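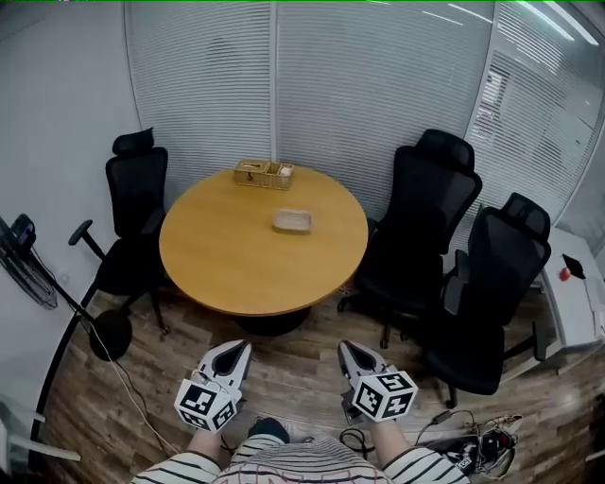

Round table in the small meeting room, both hand-held grippers up and the tray at the back.

Home | News | Rosters | Safety | Staff notices

Room resets: what changes for the Giltley crew

Quick one before the roster goes out. The meeting room resets are the next job going over to the robots, after the Restrepo floor. Right now it's still people doing the teaching, a gripper in each hand, tidying the table the way we'd want it left. Tray back where it lives, small dish sorted, chairs in. Then again. 300 runs wanted per room, 68 done so far.

What it means for you: no hours cut before December, that's in writing. Evening resets drop from 39 rooms to nearly none once Priltisik signs off, and those shifts move to kitchens and the front desk. Teaching shifts are paid at the higher rate. Two people per shift, please swap over when your wrists get sore, dont push through.

Rosaura Ayala has the sign-up sheet. She did the first fortnight and reckons the slow part is going slow. "You want to do it at your normal speed and you can't. My arms knew the job better than I did."

Still no answer on who gets called when a robot stalls after hours. Asked twice. Plurura say it's with there support desk, we'd like a name and a phone number.

Questions to Rosaura by noon, she's on the labour agreement meeting all arvo.

Last updated: 10:40 am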